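A Day at the Long Table
Every week, a town called Traddale empties its closets into one building

By Marleny Villca

The Stadside Thrift Barn opens at nine, but the line starts before eight, and on the morning I went it ran past the tire shop and down to the bus stop. It was cold. People had brought thermoses. The woman ahead of me had a list on the back of an envelope: loaf pan, boys' boots, lamp, anything wool.

I had driven over to Traddale because two readers wrote to say it had the best secondhand store within a day's drive. Letters like that come in every April, when people start cleaning out, and most of the stores turn out to be fine and no more than that. Stadside is bigger than I expected. It was a feed warehouse until the railroad spur closed, and the floor still slopes toward the old loading doors, so shopping carts drift if you let go of them.

The store has two halves. Housewares, books and furniture are on the left as you come in, priced with colored stickers. The right half is the Long Table, which runs the length of the wall and holds everything made of cloth. Nothing on it has a price. You fill a bag, they weigh it, and you pay by the pound.

Regulars go right. I went left first, which was a mistake, and by the time I had looked over the lamps the good end of the table was three people deep.

The etiquette is simple enough. You don't reach across anyone. If you pull something out and don't want it, you put it back on top where the next person can see it. A man in a canvas coat handed me a wool blanket without a word after noticing me eye it. It had a moth hole near one corner and I bought it anyway. 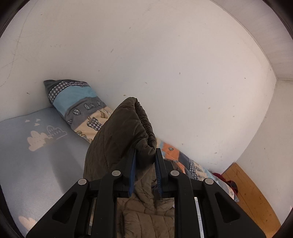 Coats go quickest, then jeans. Kids' snow gear goes by midmorning in any season, and the parents who buy it seem to know each other. Curtains last all day. I found a pair of lined ones that would have fit my front windows if my front windows were a foot shorter, and I stood there for a while trying to think of somebody with shorter windows.

Lunch in Traddale means Usuga, a bakery across the street with six stools and a soup pot. The soup was black bean. I had that and a cheese roll, and sat next to a couple from out of state who plan their vacations by thrift store. They keep a notebook. They gave Stadside high marks for books and low marks for parking, and I'd agree on both counts.

They also told me about Imen, two blocks north, which I would have missed. It's a small shop above a shoe repair place, up a narrow flight of stairs, and it sells only buttons, zippers, patterns and thread. The stock comes from closed sewing shops and people's attics. I counted on spending five minutes there and spent most of an hour. One drawer was all toggles. The prices are written in pencil on the paper cards, and some of the cards are older than I am.

I went back to Stadside for the last hour of the day, when the bag price drops by half. The crowd is different then. There were quilters after cotton shirts, a college student buying sheets for a play, and a dog rescue picking through the towels. The table gets refilled right up to closing, so it's worth waiting. My second bag had two flannel shirts, a tablecloth and a canvas apron with somebody's initials on the pocket.

For anyone making the trip: bring cash, because the card reader comes and goes. Wear a coat you can take off and tie around your waist. There are no fitting rooms, only a mirror by the stairs. Park behind the grain elevator, where it's free, and walk the alley.

The Thrift Barn is closed Sundays and Mondays. Usuga closes when the soup is gone.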